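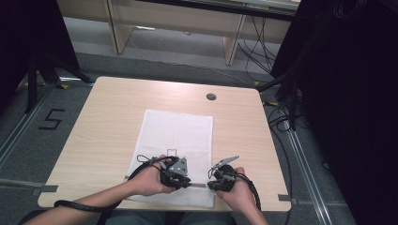 **Folding talk, my half (15 min, Monique takes questions)**

Hi everyone, I'm Mireille, and I'm going to talk about flat cloth for fifteen minutes. Bear with me!

- Start with the table. Mine's square with a light wood grain, and a white cloth on it shows every little wrinkle, so I love it for practice. I let the near edge hang over the rim a bit (Thierry hates this, he wants everything up on top. We've argued. Let him heckle).
- Wrinkles: smooth from the middle out, flat palms, then STOP. I used to fuss forever and end up with more creases than I started with.
- First fold. Near edge up to the far edge, corners first, middle last. Go slow here, people in the back can't see.
- Story: the Sornia lunch, 83 napkins, me and Florante at a table way too small for the job. Keep it short!! Last time this ate half the talk.
- Sitting or standing? I sit for small stuff and stand for tablecloths, my back has opinions.
- Pass the practice cloths around. There are 15, so folks will have to share.

If there's time, show the thirds fold. If not, skip right to Monique and remind people to hand the cloths back at the door.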